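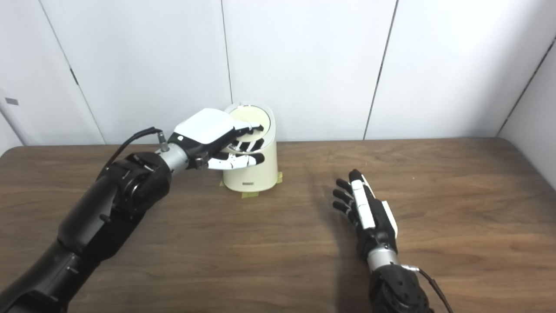
Rania Shboul me escribe que la nueva ordenanza de Oltano sobre armeros domésticos castiga al cazador de toda la vida y no va a evitar ni un solo accidente, y que quien guarda la escopeta con cabeza la va a seguir guardando igual.

1/ Le contesto por aquí con calma, porque me lo habéis preguntado varios y en un mensaje privado no me cabe. Y gracias, Rania, de verdad, por decirlo con educación, que en este tema no abunda (abro hilo, poneos un café).

2/ Lo que se votó es bastante modesto: arma descargada, armario cerrado con llave y munición en otro sitio. Hay 30 días para presentar alegaciones y luego se publica. Yo cazo desde chaval y lo hago así desde que nacieron mis hijos.

3/ Lo del dinero sí me parece una queja justa. Un armero decente en Norkeck no baja de 200 euros, y para un jubilado con una sola escopeta heredada eso duele. La ayuda prevista es de 100, la mitad, y hay que adelantarlo todo. Ahí yo apretaría, y mucho.
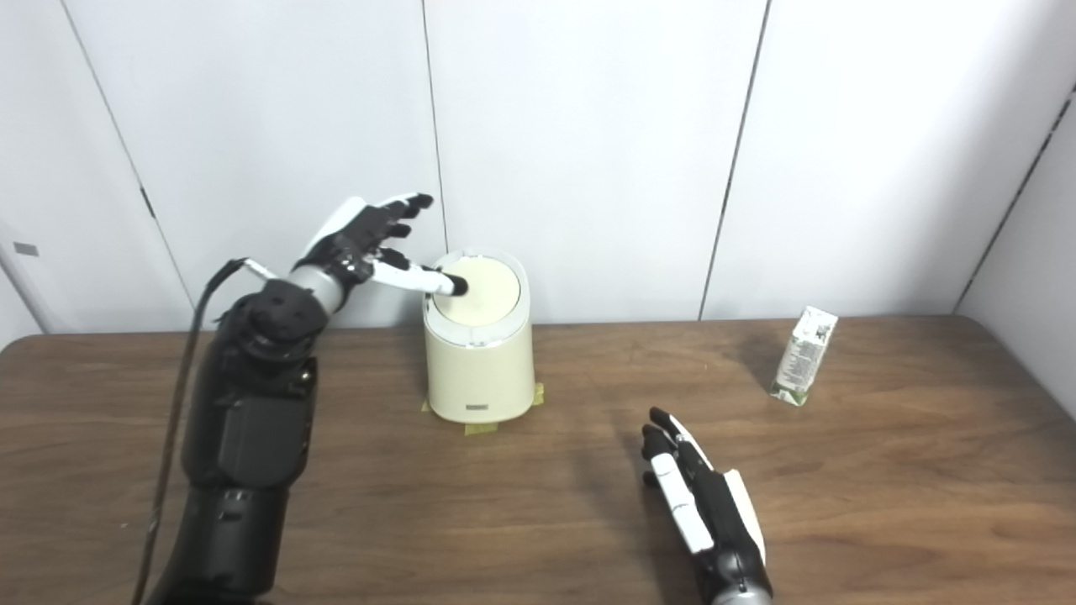 Índice sobre la tapa del recipiente crema, en la mesa de madera.

4/ Ahora, en lo de que no evita nada no puedo acompañarte. Mi suegro tuvo la suya 26 años detrás de la puerta del dormitorio, con los cartuchos en la mesilla, y era el hombre más prudente que he conocido. Cada Navidad se le llenaba la casa de nietos y a mi mujer se le encogía el estómago.

5/ Tampoco me gusta que se hable de nosotros como si fuéramos un peligro, ¡eso también lo digo! La primera redacción tenía un tono feo y menos mal que la cambiaron. Nabil Tannous pidió en el pleno quitar las inspecciones sin aviso y se quitaron, cosa que le agradezco aunque no lo vote.

6/ Si queréis alegar, el escrito se entrega en el registro, con copia del DNI y de la licencia. Yo voy a pedir que la ayuda se cobre antes de la compra y que valga también para armeros de segunda mano. Quien quiera mi borrador que me lo diga y se lo paso esta noche, en cuanto cene.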